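4. Setting up the drawer cabinet

Applies to the Varketti gray metal cabinet with drawers, as fitted in the break rooms at Antwi and Jotance. If yours is the older Amlow unit the handles go on differently - see section 6.

Before you start

Clear floor in front of the cabinet, enough for a drawer at full stretch plus your own feet. Phillips screwdriver, level, a dry cloth. Second person for the lifting. Don't drag it, the feet scratch vinyl.

CAUTION: Wall bracket goes on before anything goes in the drawers. No exceptions, even for a quick try-out.

4.1 Placing it

1. Stand the cabinet where you want it, back 19 mm off the wall. Cable for the kettle or whatever runs down this gap.

2. Level on the top, side to side first, then front to back. Turn the front feet by hand. A drawer that rolls open by itself means the front is too low.

3. Fix the bracket. 3 screws, all in the bag taped inside the bottom drawer. Snug, then a quarter turn.

4. Peel the film off the top. Start at a corner, pull slow. Sticky bits come off with warm water and dish soap. No scouring pads, the gloss goes dull and stays dull.

4.2 Handles

5. Black handles, arched side out. Screws from inside the drawer front. Start both before you tighten either one.

6. Open and close each drawer a few times. Should run straight and stop softly at the end. If it grabs, take it out and reseat it on the runners, left side first.

Note: Load limit is 200 N per drawer, spread out. Check the plate on the back if you lost the sheet.

CAUTION: One drawer open at a time. Close the bottom one before you walk off - it sits at shin height and people do not look down.

4.3 What goes where

7. Top surface: bowls and drinks in use. Stand bottles up, caps on. One lying down will roll if the level is off, see step 2.

8. Upper drawer: cutlery, napkins, tea.

9. Narrow middle drawer: flat stuff. Lids, foil, the can opener.

10. Bottom drawer: sealed snacks only. Lay bags flat, near the front so they can be got at without kneeling. Nothing standing up taller than the side walls, it catches on the drawer above and then you wont get it open.
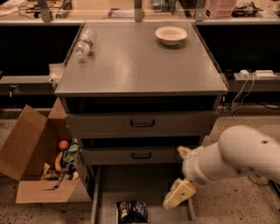

Unnur Kjærgaard

Bottom drawer fully out, one snack bag flat on the floor of it near the front. Fill from there toward the back.

4.4 Weekly wipe-down

11. Thursday, after lunch. Everything off the top. Damp cloth, then dry cloth.

12. Empty the bottom drawer and wipe the crumbs out, corners too. Throw opened bags away, don't clip them and put them back.

13. Check teh handle screws. Loose one gets tightened same day.

Runners need no oil. Spare screws and feet: order under Varketti 2000, give the color.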